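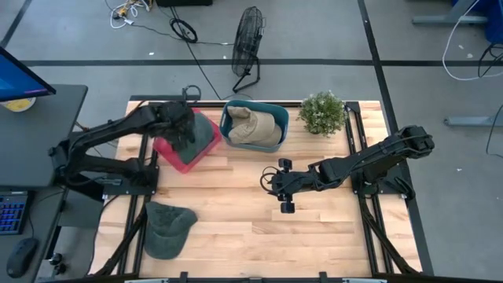 Quem compra o kit da Herkov paga duas vezes, uma pelos braços e outra pelo tempo de ensinar a tarefa, escreveu um leitor depois do meu último texto. Concordo em parte. O kit separa bonés por caixa e faz isso devagar, mas o contrato da Rendach cobra 234 euros por mês e deixa o cliente à espera de um técnico a cada mudança de produto.

Prefiro pagar o tempo no início – 90 minutos por tarefa nova, no meu caso. O que não aceito é a garantia de 7 meses. Para dois braços que trabalham todos os dias, é pouco, e a Herkov devia alargá-la.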